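Signing-on fee and appearance money if I'm on the bench but not used

Posted in: Players and contracts > Semi-professional
Asked by Yeison Pacheco, 8 December 2022

I play for a step five club on a part-time contract. It's my first written deal, as before this I was always non-contract and got my petrol money in an envelope. I signed in the summer and didn't read it as closely as I should have.

The contract gives me a weekly basic, an appearance fee, and a bonus if we finish in the play-off places. The wording on the appearance fee is "payable for each competitive first team match in which the Player participates". Until November I was starting nearly every week so it never came up. Then I picked up a hamstring strain, missed a few games, and since I've been back I've mostly been a substitute.

For three of those matches I was named on the bench and didn't get on. I warmed up, travelled with the squad for two of them (one was a very long away trip) and lost a day's work for one. When I got paid there was nothing for any of the three. The manager says participating means being on the pitch. One of the older lads says at his last club the bench always got half.

There's also a signing-on fee of £700, which the contract says is paid in two equal parts, the first on registration and the second "at the midpoint of the season, subject to the Player remaining available for selection". I got the first half. Now I'm worried they will say I wasn't available while I was injured and keep the second half.
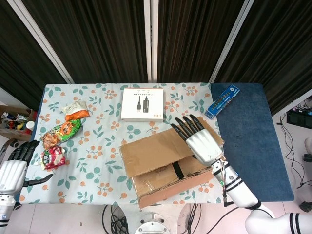
I should say that I get on fine with the club and I don't want to leave. The secretary is decent but he looks after everything from the pitch bookings to the programme, so I don't think he has ever been asked this. I'd like to know where I stand before I go in and talk to him. Mainly:

Does an unused substitute count as having participated?

Can they hold back the second half of the signing-on fee for an injury I got playing for them?

Does it make any difference to the play-off bonus if I've been on the bench for half the season? That part just says "to be shared among the playing squad in proportion to appearances".

Noemi Grasso
Member, 806 posts

I did the registrations and players' wages at a club at your level for several seasons, so this is from that side of the desk. I'm not a solicitor.

On the bench money, it comes down to what else the contract says. Look for a definitions section, usually on the first or last page. If "participates" or "appearance" is defined there, that settles it. Some contracts say "starts or enters the field of play as a substitute", and if yours says that then the manager is right and you're owed nothing for those three. If there is no definition, the word is open to argument. We had the same wording once and paid unused subs a reduced amount, but we did that by writing it into a schedule at the back so that everybody knew. Check whether you have a schedule. They are often a separate sheet and players don't always get given a copy.

It also matters what the club has done with other players this season. If unused subs on the same wording have been paid, you have a fair point to raise. Ask them quietly first. I wouldn't put it in an email that so-and-so gets paid and you don't, as that tends to start a row in the dressing room.

The signing-on fee is the one I'd worry about more. "Available for selection" is a bad phrase and I always asked for it to be taken out. A club could try to say an injured player isn't available. Against that, most contracts have a separate clause on injury, saying what happens to your basic wage if you are hurt in a match or at training. Read that alongside it. If the club kept paying your basic while you were out, and you turned up for treatment when asked, you can say they treated you as still being under normal terms. You also say you're back on the bench now. The clause says "remaining available" and the payment falls at the midpoint, so one way of reading it is that you have to be available when the date comes round, and you are.

The "midpoint of the season" is vague too. It could be a date or it could be the halfway match, and with postponements those can be weeks apart. Ask for a date.

For the play-off bonus, "in proportion to appearances" will normally be worked out from the team sheets or match returns. Find out whether they count substitute appearances as full ones. At our place a sub who came on counted the same as a starter, and an unused one counted for nothing, and it caused complaints every spring. Get the method in writing before the money is there to argue about.

What I would do, in this order. Get a full copy of the signed contract, with any schedule. Make a list of the matches you were in the squad for, and put down started, came on, or not used. Then ask the secretary for ten minutes away from a match day. Keep it to what the wording means and when the second payment is due. If he agrees something, send a short message afterwards to confirm what was said.

If that gets nowhere, there should be a clause about disputes which tells you who to go to and how long you have. Those time limits can be short. I have seen 14 days, so don't leave it sitting until the end of the season.

Gilberto Lozano
Member

Manager is right. On the bench is not playing. Never been paid for sitting down in my life and I played till I was 38. The signing-on fee they have to give you though, you signed.

Esi Owusu
Member

I agree with most of what Noemi has put, but I'd add a couple of things.

The first is the tax. Signing-on fees and appearance money are normally treated as earnings if you're on a contract, so check your payslips and not only what lands in your bank. My brother thought his club had held back an appearance fee and it was there on the slip, but his tax code was wrong because of his day job and it had been swallowed up. It took him a couple of phone calls to sort out. If you aren't getting payslips at all, ask for them when you see the secretary.

The second is the day's work you lost. That is a different thing from the appearance fee and a lot of contracts deal with it under expenses. Look for "loss of earnings" or "travel". You may find you can claim for the long away trip even if you get nothing for the match. Clubs often want a claim in by the end of the month, on their own form, and they won't remind you.

I don't agree with Gilberto that they simply have to pay the second half because you signed. It has a condition on it, and you signed the condition as well. I think you have a good case for the money, but go in knowing that the wording is there.

When the contract comes up for renewal, ask for three changes. Have the unused substitute fee written in as a figure, even if it's only 10 pounds. Have the second part of any signing-on fee tied to a calendar date. And have a line added saying that injury in the club's service doesn't count as being unavailable. Most clubs will agree to the last one without much fuss — they just use whatever template they were handed years ago.

Yeison Pacheco
Original poster

Thanks all. I've found the contract and there is a definitions bit, but it only covers "Club", "Season" and "Competitive Match". Nothing for participates or appearance. It does mention a Schedule 2, which I've never seen, so I've messaged the secretary to ask for it. They did pay my basic the whole time I was injured. Esi, there is a travel clause and the form has to go in by the end of the month, so I'll do that tonight.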